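About Harkonlow Culinary School

Harkonlow Culinary School has trained cooks and bakers in the town of Wolberg for 20 years. The school was founded by Kamran Bajwa, who remains its director, and offers day and evening programs to adults at every level of experience.

Each year 230 students enroll in our certificate courses. Classes cover bread, pastry, stocks and sauces, menu costing and food safety. 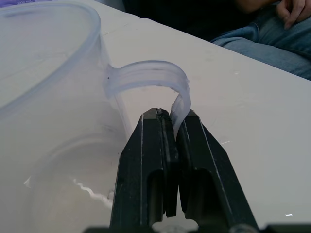
A translucent measuring jug with a grooved handle.

Our main building on Nasr Street houses the teaching kitchens and a reference library of 1088 cookbooks — all open to current students and graduates. Applications for the winter term are accepted through the end of November at the admissions office.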